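Skimex opens its aquatic plant nursery at Cunel to home fishkeepers

For release: May

Skimex, the grower of aquarium and pond plants, is delighted to say that its nursery at Cunel will open its doors to home fishkeepers this summer, after many years of supplying only shops and wholesalers. Visitors will be able to walk the growing houses, choose their plants straight from the tanks and have a good long chat with the growers about light, feeding and all those stubborn patches of algae.

The nursery now keeps 2,783 potted mother plants — swords, crypts, ferns, mosses and a very healthy bench of anubias — and almost all of them are grown from our own cuttings. Plants on sale will come in 11 ranges, sorted by how much light they need, and every pot will carry a plain label with its full height and the water temperature it prefers.

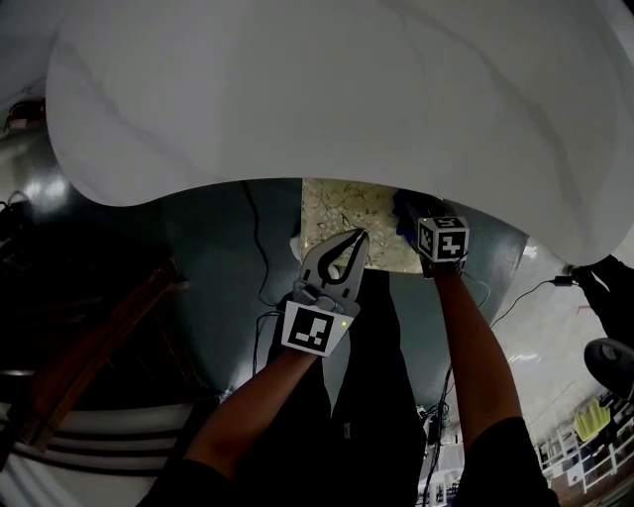
Kravets, which has stocked Skimex plants in its shops for 16 years, welcomed the news, remarking that customers so often ask where their crypts were raised and will be glad to go and see for themselves, although it did hope the nursery would keep enough java fern back for the trade!

We can happily promise that it will. Shop orders will be packed first each morning, and the doors will open to visitors at 11. Two of the growing houses have been set aside for the public, with wide paths suitable for pushchairs and wheelchairs.

Alongside the opening comes Sturkomano, our new range of slow-growing foreground plants for small tanks. They do well in fine gravel or sand, with a root tablet pushed in at planting time, and they are quite forgiving if the lights are a little dim.
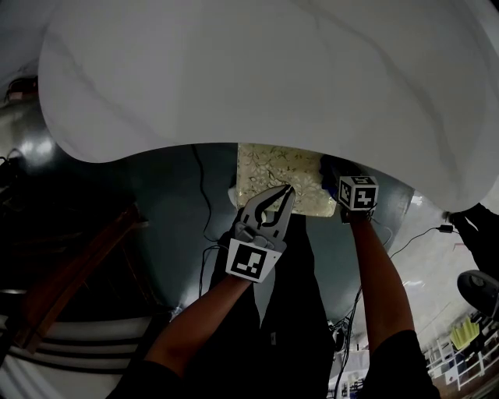
Will the plants be free of snails?
Plants grown in gel cups will be, but potted plants come from open tanks and should be rinsed and looked over before they go in with your fish.

Entry is free and there is no need to book. Trade customers should carry on ordering through the Skimex office in the usual way.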